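Category: About Us > Our Company

Pelar is a home organizing company serving Dornden and the towns on either side of it. We sort, clear and put away household things: toys, medicine boxes, linens, sports gear, papers, and whatever has collected on the table since the last time anyone had a free afternoon. The company was started in a spare bedroom and moved to its present office on Mansour Street four years ago.

Most of our work is in family homes. A typical visit lasts half a day and covers one room. We start with the surfaces, then the floor, then the shelves. Everything is picked up one piece at a time and goes to one of 4 places: keep here, keep in another room, give away, or throw out. The customer makes the final decision on anything going out the door.

Toys take up more of our time than any other category. We prefer folding crates with hinged sides, because they stack when full and lie flat when they are not needed. Soft toys and hard toys can share a crate in a small home. Tags are left on unless the family asks us to cut them off.

Medicine is handled separately. Boxes and bottles often end up in the same pile as stuffed animals and clothes, and we take them out before anything else is sorted. Each one is checked for a date and set aside for the customer to look over. We don't throw out medicine ourselves. 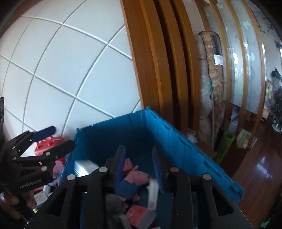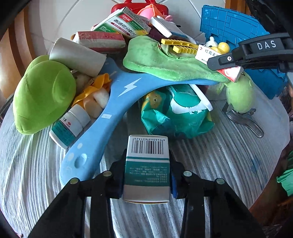 A toy crate and a tabletop pile

Larger items such as rugs and exercise mats are rolled and stood upright or laid along a wall, depending on the room. We don't move pianos, aquariums or gun safes.

Our standard visit is priced by the room. A small room is $80 and a large room is $97. Crates are extra and may be returned unused within 45 days. We do not charge for the first phone call or for a walk-through inside Dornden.

In September we took over the customer list of Fesemow Home Services, whose owners retired. Fesemow customers keep the rates they were quoted and can use the old phone number through the end of the year.

The office is open mornings only. Please call before stopping by, as we are often out at a job. Parking is behind the building, and the entrance is the second door from the corner.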